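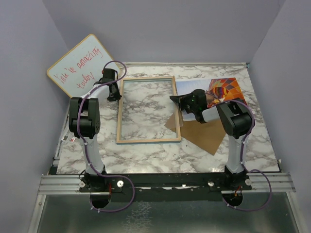

Wodier makes picture frames and stretcher bars in Arkdale, and in August they let visitors in for an afternoon. I had bought their frames for years through a shop in town and wanted to see where they came from. Chaltu Hailu met us at the side door and took us first to the room where the small rectangular frames are laid out. The one on the table was plain light tan wood, thin on all four sides, with a dull blue-green tint on the outer face of the bottom rail and the inner face of the top one. It lay flat on a white top veined like marble, which showed through the opening.

Frames this narrow need more care than the wide ones, Chaltu said. A thick rail hides a poor miter and a thin one does not. They join at 45 degrees with glue and a single thin spline, then leave the clamps on overnight.

The saw room is next door. Petro Zinchenko runs it and has been there 16 years. He cut a set of rails for us on the double miter saw, an old Tkachuk that he keeps going with parts from a second machine. Offcuts longer than a hand go in a bin for the small frame sizes. The rest goes to the boiler.

After that came the store, where the profiles are kept upright in racks. The catalog lists 363 of them. Most orders are for the same few, and the odd ones are made up when somebody asks.

The tour ended in the Tatholm building across the yard, where they do finishing and packing. It smelled of wax. Frames go out in flat cartons, 5 to a carton, with card between them and corner pads on each.

Visits start at 2 and there is no charge. Wear closed shoes. Parking is behind the building, and the seconds shelf by the exit takes cash only. I came home with two.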